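Home | Ask | Browse | My Answers | Log In

Filed under: Toys and Keepsakes > Cleaning and Storage

Print this page | E-mail to a friend

Orange woven basket for small soft toys – how do I keep them clean, and do I need a liner?

Asked by Jesta, 3 May 2022

Hi all! I have finally cleared off the white table in the spare room and I'm turning it into the toy sorting spot. The plan is that everything little and pink and round that turns up under the couch gets wiped off, checked over and put in the orange woven basket. I love this basket! It has been holding junk mail for years and it deserves better. Pictures of one of the pink ones, and of the table with the basket on it: 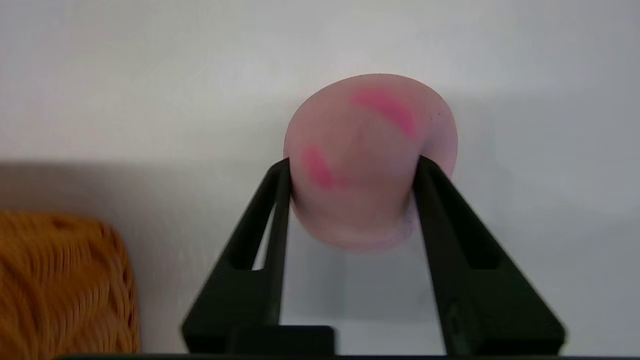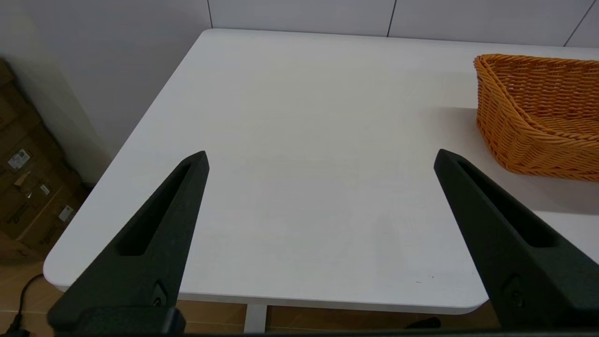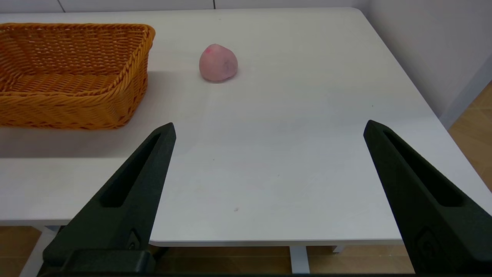 Filip wrote back first: line it before you put a single thing in it. I ran woven baskets in my kids' room for years and the weave is great for air but it grabs everything, and lint is the least of it. Crumbs, glitter, hair, it all goes down between the strands and then works its way back up onto whatever is sitting on top. A cotton pillowcase folded in half is plenty. You take it out, shake it over the porch rail, wash it with the towels and put it back. If you want something fitted you can sew one, but I did that once and spent a whole evening on the corners and it looked exactly as good as the pillowcase!

Jesta again – thank you, I have so many spare pillowcases. I should have put all of my questions in one place, so I'm adding them to the original post:

1. What do you wipe small toys with if you don't know what they're made of? Most of ours lost their tags long ago.
2. Can a woven basket be washed, or only dusted?
3. Is one basket for everything a bad idea? I'd love to keep it to one but I have a feeling.

We have far too many of these little guys. My daughter made a list last September and got to 259 before she ran out of paper, and that was with the bathtub ones left out.

ANSWER 1 (marked helpful by 30 people)

From Filip

Taking these in order.

Wiping: lukewarm water with one drop of plain dish soap, on a cloth that you've wrung out hard. Try it on the bottom first and wait until it dries before you do the rest. Go easy over anything that looks painted or airbrushed, especially cheeks and noses, and dab there instead of rubbing. I learned that on a rubber pig that used to have a face. For plush I skip the cloth and use a soft toothbrush, going one direction only.

Skip the baby wipes. They're so handy, I know, but on some soft vinyl they leave a film that goes tacky over the summer and then you have a basket of toys stuck to each other.

Washing the basket: depends what it's woven from. If it's a natural fiber, vacuum it with the brush attachment, inside and out, then wipe with a barely damp cloth and stand it on its side someplace breezy until it's completely dry. Do the rim separately if it's braided, dust packs into a braid like you wouldn't believe. If it's plastic made to look like wicker you can take it out in the yard and hose it, and it's so satisfying! Look at a cut end on the underside if you aren't sure which you have.

One basket: two is better. Plush in one, rubber and vinyl in the other. Some vinyl can pass color onto pale fabric if they sit pressed together, and you won't find out until you dig to the bottom. The second one can be ugly. Mine is a dishpan.

ANSWER 2

From DrerkitzMom

just throw them all in the washing machine in a mesh bag, cold, done. been doing it forever

(Comment from Filip: fine for plush without a battery in it. Please don't do this with anything hollow, the water gets inside and you get black mold. Squeeze it by your ear first, if it whistles or puffs it has a hole.)

(Comment from DrerkitzMom: ok fair. I did lose a duck)

ANSWER 3

From gremovari_attic

I sell at the Gremovari swap twice a year so I handle a LOT of small toys – 1,292 pieces through my hands at last count, and yes I keep a notebook. I love this part of it, a good wiping session with the radio on is my idea of a nice evening.

Agree with the soap and water. What I would add is light. Work on a white surface like yours if you can, because specks and loose threads show up right away on white and you catch the dirt coming off as well. I used to sort on a dark quilt and missed half of it. Put the done ones to one side on a dry towel and leave them overnight before they go in the basket, even if they feel dry. Seams hold water much longer than you'd guess.

For ink marks on vinyl there are all kinds of tricks online with acne cream and sunshine. They can work, but they can also bleach a pale ring around the mark, so I'd only try it on one you don't care about. Dust comes out of creases with a dry makeup brush, the cheap fluffy kind.

And don't fill the basket to the top! Kids dump a full basket to reach the bottom. Half full, they'll root around in it and most of it stays put.

Jesta: These are wonderful, thank you! Pillowcase is going in tonight and the bathtub ones are getting the dishpan treatment. Does anybody know if the makeup brush thing works on flocked toys, the velvety kind? I have a shoebox of those that I haven't dared touch.

gremovari_attic: Yes but very lightly, and no water at all on flocking. Start with the feet.

3 answers | Print this page | E-mail to a friend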